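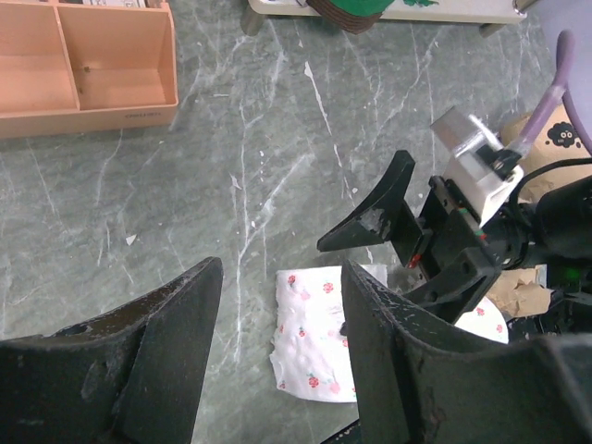
The Drumthorpe Public Library will stay open until 9 p.m. on weeknights starting in November, after the town council voted Tuesday to pay for the longer hours through the end of the school year. The library now closes at 5 p.m. every day except Sunday, when it does not open at all. The added hours will apply to the main reading room and the ground floor study area. The children's room will keep its current schedule.

Home | News | Town Hall | Schools | Sports | Obituaries | Contact

Library director Nadine Zein asked for the money in the spring and again in late summer. She told the council that students from the high school arrive after practice to find the doors locked, and that people who work day shifts have no way to pick up books they have put on hold.

"We hear it at the desk every week," Zein said. "Somebody calls at 4:45 and asks if we can wait for them, and we have to say no."

The council approved the plan 5-2. Omar Hattar and Hala Moussa voted against it. Hattar said he uses the library and would like to see it open later, but wanted the question held until the winter road budget is settled. Moussa said she was concerned about parking on Ghanem Street, where residents already compete for spaces on nights when the church hall is booked.

Zein said the library lot has 27 spaces and is rarely full after 4 p.m. She agreed to report back on parking before the council's first meeting of the new year.

Two part-time clerks will be hired to cover the evening desk. Current staff will not be required to change shifts, though Zein said a couple of them have asked to. The side entrance will be locked after 5 p.m. and visitors will need to come in through the front.

Ghada Nasrallah, who teaches an evening English class at the high school, spoke in favor during public comment. She said her students often share one computer at home and need somewhere quiet to finish their work. The class may move some of its sessions to the library's meeting room, which can be reserved at no charge by town residents.

The meeting room is booked through the front desk or by phone. Groups that already have a standing reservation will keep it, but evening slots will be given out separately and requests are being taken now.

The council also put off a decision on the Histia Road culvert until its next meeting.

Filed under: Local Government, Library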